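December
By Panya Kaewkla

The Long Way to Manbridge

When my aunt Malee sold the house in Vururwood, she kept back one drawer of letters, a rice pot with no lid, and the telephone number of a man she had not spoken to since she was twenty-six. She told me all this in the car, somewhere past the grain elevators, with her shoes off and a bag of roasted peanuts open in her lap (she never could sit in a moving car without eating something, and neither can I).

"He repaired clocks," she said. "He may be dead, of course."

"Did you call the number?"

"It's an old number. I didn't want to bother whoever has it now."

So we drove. I had promised to get her to my cousin's place in Manbridge by supper, and she had promised not to criticize my driving, and we both did our best. The moving company had charged her $700 and lost a lamp. She talked about the lamp for a good long while, and then about the clock man again, whose name was Anan and who had once walked from Tudiren in the rain to return her umbrella, getting soaked the whole way because he thought it would be rude to open it.

"And you didn't marry him?"

"I was engaged to your uncle! Besides, he never asked. He gave me the umbrella and went home."

We stopped for gas at Sangkhawat, where there is one pump and a bakery, and she went in for buns and was gone so long that I went after her. She was standing at the pay phone by the restrooms, holding the receiver against her coat. The odometer had said 1,547 when we pulled in, and I remember it because I had been staring at it for so many minutes, wondering if I should worry.

"It rang," she said. "A woman answered. His daughter. She says he's out in the yard and would I please hold on."

I took the buns from her so she would have both hands. I could hear, very small, a screen door, and somebody being called in from a long way off, and then my aunt stood up quite straight and fixed her hair, as if the telephone could see her.

"Hello," she said. "You won't remember, but it was raining."

I carried the buns back to the car, and ate one, and then I ate hers too. We were very late for supper. 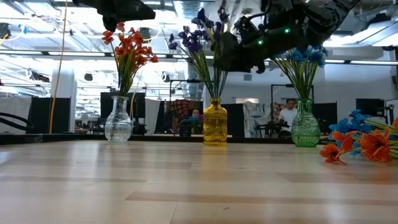
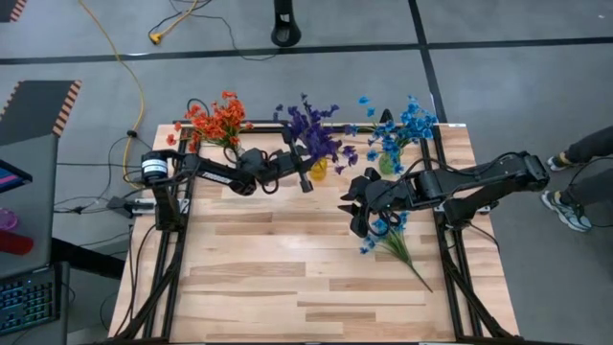

Flowers for Aunt Malee, with the yellow vase in both pictures.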